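Print this page
E-mail this page

Kaimal Mosaic Wall Tile, Mixed Browns

Kaimal is a small square mosaic tile for interior walls, supplied on mesh-backed sheets. It is made for bathrooms, powder rooms and kitchen walls, and it can be used in a shower as long as the wall behind it has been waterproofed first. It is not rated for floors.

The blend runs from beige through tan and light brown to dark brown and a near-black. The colors are mixed at the factory and no two sheets are laid out the same way. There is no top or bottom to a sheet, so turn them any way you like while you work. Most people find that the dark pieces look heavier in the box than they do on the wall.

Kaimal is often chosen for small bathrooms with a plain white toilet and sink, and it sits well with a warm wood floor. On a large wall the random mix hides small differences in spacing better than a single color does.

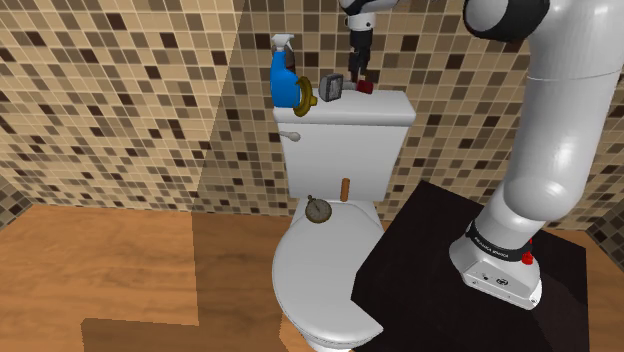
Kaimal Mixed Browns on back and side walls, with white toilet and wood floor.

What is in the box

Each box holds 24 sheets. Sheets can be cut between tiles with a utility knife. Boxes are stamped on the short side with a batch number, and you should check that all boxes on your order carry the same one before you open them. If they do not, call us first. We will exchange unopened boxes at no charge, but we cannot take back boxes that have been opened.

If you have to use two batches, put one on each wall and change over at the inside corner. A side wall usually catches the light differently from the back wall, and a slight change of shade there will not be noticed.

How much to order

Measure the width and height of each wall and multiply. Leave windows and doors out of the total, but do not leave out the area behind the toilet tank. It is tempting to stop the tile there and save a sheet or two. You will regret it the first time you change to a toilet with a lower tank.

Add ten percent for cuts on a straight wall, and more if you have a niche or a sloping ceiling. Keep at least two full sheets when the job is finished. Kaimal has been in the range for years, but the blend is adjusted from time to time and a repair made with later stock may show.

Preparing the wall

The wall must be flat, dry and sound. Small tiles follow every bump, and a hollow that would vanish behind a large tile will show up clearly under a mosaic, especially with a light mounted close to the wall. Check with a long straightedge in both directions and fill low spots the day before.

New drywall should be primed. Old painted walls should be sanded and washed. Do not set Kaimal over wallpaper or loose plaster. In showers, use cement board and a waterproof membrane, and follow the membrane maker's drying times.

Turn off the water and take the toilet out if you can. Colette Gautier, our showroom manager, tiled around hers in place and says she would not do it again.

Setting the sheets

Use a white thinset. Gray thinset can show through the joints and dull the lighter tiles. Spread it with a small notched trowel, then flatten the ridges with the smooth edge so that the adhesive does not squeeze up between the pieces. Cover only as much wall as you can tile in 25 minutes.

Start from a level line and not from the floor, which is rarely level. Press each sheet with a grout float and step back often to look for the outline of the sheets. If you can see one, the gap between it and its neighbor is wrong and needs to be moved while the thinset is still soft. 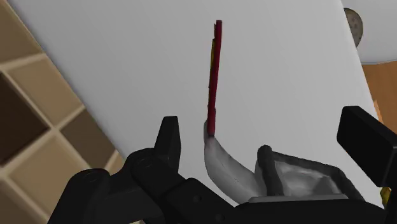 Spacing between sheets should match the spacing within them. The usual plastic spacers are fine for this on the first few rows, but they are easily lost on a busy wall, and one left in the joint will stop the grout from filling properly. We suggest using something in a strong color that stands out against the browns. A thin, flat strip in a bright red is hard to overlook against tan and dark brown. Whatever you use, make sure all your pieces are the same thickness, and pull them before the thinset sets hard.

Grouting and sealing

Wait a full day before grouting, or longer in a cold room. We stock unsanded grout in three shades to go with Kaimal. Sand is the lightest and brings out the dark tiles. Walnut pulls the wall together and is the most popular. Charcoal makes the grid very strong and is best tried on a sample board first.

Work in small areas and wipe across the joints at an angle with a barely damp sponge. Use silicone in a matching color at inside corners and where the tile meets a tub, counter or floor. The tiles do not need sealing. The grout does, once it has cured.

Cleaning

Wash with warm water and a mild soap. Avoid acid cleaners, which will eat the grout, and scouring powders, which will dull the glaze – the near-black pieces show it first.

Related products

Garnis edge trim is made in the same beige, tan and dark brown and finishes an exposed side neatly. Vomisa is a plain white wall tile of the same thickness, for anyone who wants mosaic on one wall only.

Ordering

Kaimal is kept in stock at our warehouse. Orders of up to 108 boxes usually ship within three working days. Larger jobs should be reserved ahead, and for 300 boxes or more we will have the whole order drawn from one batch. Contractors can ask for Satish Thomas at the trade desk, who also handles deliveries to job sites.

Sample sheets are free, one of each blend per household. Look at yours in the room where it will be used, by day and with the lights on.

Print this page
E-mail this page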